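Skodlow Household Automation Working Group
Minutes of the February meeting

Print this page | E-mail this page
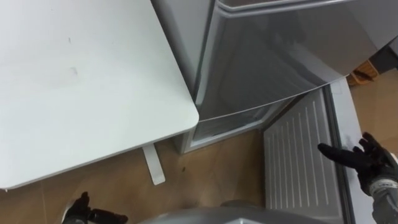 Refrigerator task, lower door open, right hand beside the gasket edge.

Chair: Elie Masri. Minutes: Tarek Awad. Members from the Filville and Hisar sites attended by phone. The meeting opened at 2:00 p.m.

1. Previous minutes
Accepted with one correction. Under item 4, "drawer" should read "door."

2. Kitchen chores: results to date
T. Awad reported on the refrigerator task at Filville. The test has three stages: open the lower door, remove one item, close the door. Of 300 attempts under autonomous control, 200 were completed without operator input. Most failures came in the first stage. The fingers lose the door edge before the seal releases, and the arm then repeats the same approach from the same position.

Closing is more reliable than opening. A push with the open hand is enough in most cases, and the point of contact matters less. Members noted that the door sometimes rebounds and stays ajar. The present scoring counts this as a pass. Agreed that it should be a fail from now on.

Median time for the full task is 44 seconds. E. Masri asked for the time taken by a person. None has been recorded. Hisar offered to collect it.

3. Clearance near furniture
The table corner next to the refrigerator limits where the base can stand. With the lower door open, the left arm has little room to lift without meeting the underside of the tabletop. Two options were discussed:
- Move the table for testing. Opposed by Hisar on the grounds that kitchens in use will have the same problem.
- Leave the table and restrict the left arm to a low resting pose until the base has backed away.
The second option was adopted. Filville will write up the pose limits before the next round.

4. Shop-floor chores
Shboul sent a written report. Tote transfer between fixed racks now runs through a full shift with few stops. Sweeping and bench clearing do not. The bench routine handles known parts in known trays but sets aside anything it cannot identify, and a worker has to sort the remainder. Shboul estimates no net labor saving on bench clearing at present. The report was accepted. Members asked that the next one separate stops cleared remotely from stops that needed a person at the machine.

5. Readiness statement
E. Masri circulated a draft saying that single-step chores are "ready for supervised use." Filville objected to the word "ready" where one attempt in three fails. Hisar preferred to list chores individually with the pass rate beside each. After discussion the draft was withdrawn. T. Awad will prepare a table in its place, with separate columns for household and shop-floor work.

6. Action items
T. Awad: rescore the refrigerator runs with rebound counted as a fail; prepare readiness table.
Hisar: human baseline times, same door and same item.
Filville: left arm pose limits.
Shboul: revised stop log.

7. Other business
Request from Filville for a second set of replacement fingertips approved. Dishwasher loading deferred; the rack model is not finished.

The meeting closed at 3:35 p.m. The next meeting will be held at Hisar.

Comments (0) | Shares: 43
Contact the working group | Copyright Skodlow | Back to top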